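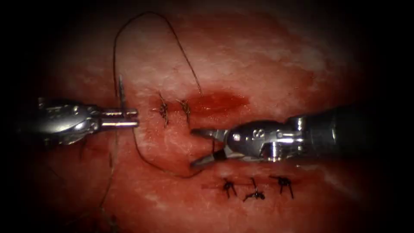
# Suturing practice, Calline skills room

Quick page before the September group comes in. Stitching, mostly. Will tidy the captions when I get a minute (I won't).

**Two rows, five stitches done.** Needle held upright in the left jaws, thread going up from it in a big loop and back down to the top row. Dark thread on red, so you can follow it nicely on a decent screen. Worth a look at how the needle is gripped before you book your own slot.

Few notes while I'm here:

- Room is open from 4, last start an hour before close. Please be on time, the Sivden block runs straight after
- Sign-up sheet is on the door, 2 places per slot. No swaps without telling the desk
- We got through 100 packs of suture last term!! So finish a length before opening a new one
- Sharps in the yellow bin. Not the sink. Not the windowsill
- Keep your bites even and dont pull the thread tight until the needle is parked somewhere sensible

If your loops keep tangling, shorten the thread. Fixes most of it. Second row is allways neater than the first in my experience, so do at least two before you decide you're hopeless.

Bigger versions for printing on the shared drive, Calline folder, under "stitching". Ask at the desk if you cant get in.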